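Search Search this site Menu

Why Does a Cloth Pick Up a Spill?

Have you ever knocked over a cup of juice and watched it race across the table toward your homework? Somebody probably shouted "Get a cloth!" and somebody else came running, and a moment later the puddle was gone. But where did it go, and how did a floppy piece of fabric manage to catch it? Let's find out, and then (if a grown-up says yes) you can try a bit of wiping of your own.

Cloth is full of gaps

If you hold a cloth up to a window, you may see tiny dots of light coming through. Those are the gaps between the threads. Each thread is made of even thinner hairs called fibers, all twisted together, and there are gaps between the fibers too. Water likes to cling to things, and it likes to cling to itself, so when the edge of a puddle touches a fiber it creeps along it and pulls more water in behind. Grown-ups call this capillary action, but you can call it "the climbing trick" if you like – I do!

Fuzzy or flat?

Some cloths are smooth, and some are covered in soft little loops. Loops give the water lots more places to hide, so a bath towel can drink up a good deal more than a thin handkerchief of the same size. The Fladthorpe children's museum has a drippy, splashy table where visitors can test 10 kinds of fabric, and the fluffy ones are nearly always the favorites.

Why glass is different

Glass has no gaps for water to creep into, so a spill just sits on top and waits for you. That makes a glass table easy to wipe, but it also shows every crumb, smear and sticky fingerprint, especially when the afternoon sun comes in. A living room table gets plenty of those, what with fruit and snacks and bottles of soda all sharing the same top, and a cloth kept close by is a very handy thing.
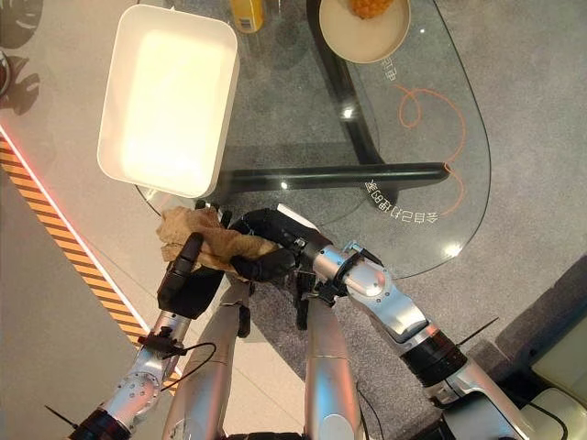
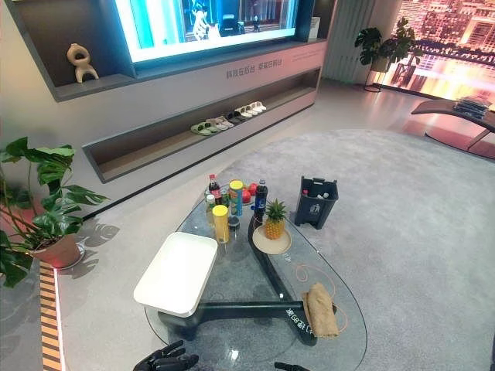
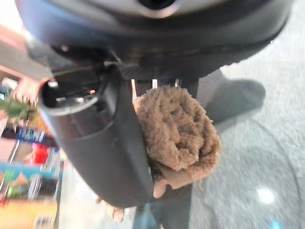

Try it yourself

You will need a plate, a spoonful of water and two old cloths, one smooth and one fluffy.

1. Pour the water onto the plate.
2. Lower just one corner of the smooth cloth into it and count slowly to 49. How far up did the wet patch climb?
3. Dry the plate, pour out another spoonful, and do the same with the fluffy cloth.

Squeeze both cloths over the sink when you've finished, and hang them somewhere airy so they can dry before the next spill comes along.

Contact us | © Fladthorpe Children's Museum | Back to top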